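Household Textiles, Unit 6: Folding and Storing Bulky Garments
Handout to accompany the May session
Instructor: Soledad Iturra

Read this before class. Bring one robe or long cardigan, clean, with its belt if it has one.

6.1 What the books claim

Most folding guides sell a single method and promise it works on everything. The Stornier method is the one students usually arrive with: fold in thirds lengthwise, fold in thirds again, stand the packet on its edge in a drawer. It was worked out on T-shirts. I have no quarrel with it on T-shirts. On a robe it gives you a thick brick that falls over and opens itself up, and the guide's answer is to buy a divider.

The Jelura booklet (on reserve, ask at the desk) is more careful but makes a claim I'd like you to doubt. It says a folded robe takes up 40 percent less shelf space than a hung one takes on a rail. Less than what, measured how? Shelf space and rail space are different things. A robe on a hook on the back of a door takes up neither. Keep that in mind whenever a storage argument comes with a percentage attached.

6.2 Why robes are awkward

Three things cause the trouble: the belt, the sleeves and the overlap at the front. Pockets come fourth. Fabric weight matters too, but less than people say. We weighed out two swatches last term, one at 200 grams per square meter and one a good deal heavier, and the class folded both equally badly until they dealt with the belt.

Please don't pull the belt out of its loops and "put it somewhere safe." It will end up in another drawer. Cameron Gourlay argues in the Miscombe notes that belts should be rolled and stored apart so that they don't crease. I have never met anyone who minded a creased robe belt.

6.3 Laying out

Work on a table if you have one. A bed is softer and hides wrinkles in the back panel until you have finished folding over them. My own kitchen table is 70 centimeters deep, too shallow for an adult robe, and it does fine.

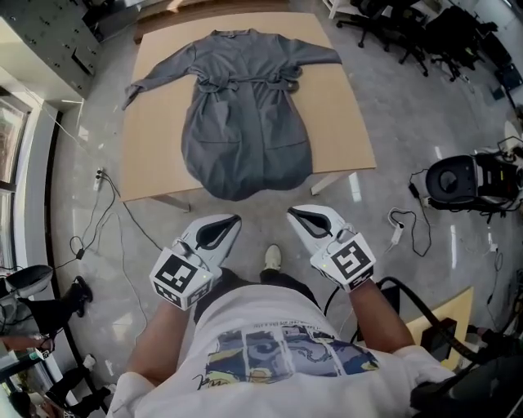
Laying out is the step students rush, and it decides most of what follows. Put the collar at the far edge and the hem toward you. Close the front and check the overlap with your hand. Then bring the sleeves out to the sides, as on the gray robe, where the belt has been left tied loosely across the waist. Its hem comes over the near edge of the table and bunches there, and one cuff goes a little past the left edge. The guides would have you find a bigger table. I wouldn't bother. The hem comes up in the first cross fold, so its hanging down matters very little. The cuff you will be folding in anyway. Do look at the patch pockets below the belt, though. Empty them and flatten them, or you will be folding over a lump.

6.4 The fold I teach

1. Smooth outward from the belt, up first and then down.
2. Bring one sleeve straight across the chest. Turn the cuff back if it reaches past the other side.
3. Do the same with the second sleeve.
4. Fold each long side in toward the center.
5. Lift the hem to the belt line.
6. Fold once more, to the collar.
7. Tuck the belt ends under.

The Haldane version swaps steps 3 and 4 and gets a slightly neater edge. Try both. If you can tell them apart after a week in a closet, write it down and show me, as I can't.

6.5 Questions people raise every term

Does it matter which sleeve goes first? No. Left-handed students often prefer starting on the right.

Should a robe be folded inside out to protect the outside? The Jelura booklet says yes. Protect it from what? It's going on a shelf with towels.

Is folding better than hanging? For a robe used daily, I doubt it. Hang it up. Folding earns its keep for guest robes, for spares and for packing.

6.6 For next time

Fold your robe by 6.4, store it, and take it out after a few days. Note where the creases fall and whether the packet held its shape. One page is plenty. If the method failed, say so and say at which step. Reports that everything went perfectly will be sent back with questions.

Next unit: fitted sheets. Bring one you dislike.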